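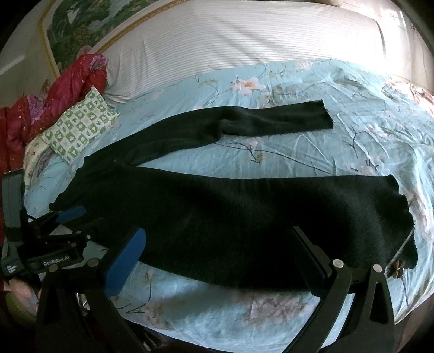 A black long-sleeved garment on a floral bed sheet.

FOR IMMEDIATE RELEASE

Lim Questions Hodside Police Claims Over Ritix Wanted-Person Alerts

HODSIDE, March 21, 2018 – Lim, the independent police-spending watchdog, today asked the Hodside Police Department to hold off on renewing its contract for Ritix, the alert system it uses to help find wanted people, until the department publishes the records behind its claims of success.

The department told the city council last month that Ritix had "changed the way we locate dangerous suspects." The summary handed to council members ran to a page and a half. It gave no error rate and named no case in which an arrest depended on the system.

Ritix, made by Dalitard, compares calls to the tip line with warrant files and sends a message to patrol cars when it decides a caller may have seen a wanted person. Hodside began using it in August.

Lim obtained the alert log through a public records request. The log shows 144 alerts sent to patrol officers. Of those, 14 ended with someone being stopped, and 8 of the people stopped were arrested. Only 4 of the arrests were on warrants for a violent crime. The log does not say whether officers already knew where those suspects were, and the department has so far declined to answer that question.

"Maybe the system works. We would like to see it," said Ming-te Tam, director of research at Lim. "What we have been given is a log full of alerts that went nowhere and a slide that calls them 'leads generated.' A call to the wrong house is also a lead generated, if that is how you want to count."

The records also raise questions about the people who were stopped and let go. The log lists them as "cleared," with no note of how long they were held, what they were told, or whether their names stayed in the system afterward. Dalitard's user guide says that cleared names may be kept "to improve future matching." It sets no time limit.

Lim is not asking the city to stop taking tips from the public. Tip lines have been used in Hodside for decades, and detectives interviewed for our review spoke well of the staff who answer them. Several were less sure what the software adds. One said he still calls the tip desk directly when he wants to know what a caller really said.

Before any vote on renewal, Lim is asking the department to release:

- the outcome of every alert, including the time spent on it by officers
- the rules for keeping and deleting the names of people who were cleared
- any testing done by Dalitard or by the department before the system went live
- the full cost of the contract, with training and overtime

The department has said a fuller report is being prepared. It said the same thing in the fall. No release date was given either time.

Lim's review, with a copy of the alert log, is available on request. Names and home addresses have been removed.

About Lim
Lim studies how local police departments buy and use new equipment. It takes no money from police agencies or from companies that sell to them.

Media contact: Ming-te Tam, Lim press desk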